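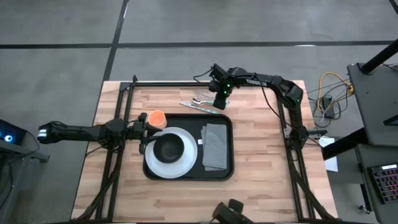 Tray service is back at Fellico!

2018-09-22

Good news for anyone who's been missing lunch on a tray – the Fellico cafe starts it up again this month, and I'm pretty happy about it. They dropped it back in June when the old trays got too beat up to use, and I've been juggling my plate and cup across the room ever since.

The new setup is simple. You get a black tray with a white plate, a black bowl, an orange cup and a folded gray cloth napkin (real cloth, no more paper ones sliding onto the floor!). Knife, fork and spoon come with it. The cafe bought 200 trays and 300 napkins from Proller, so they shouldn't run out even on soup days.

I asked at the counter about prices and those are staying put. There's a $3 deposit if you want to carry your tray out to the courtyard, and you get it back when you return everything. Trays go out from 8 in the morning until the kitchen closes – drop yours at the rack by the side door when you're done.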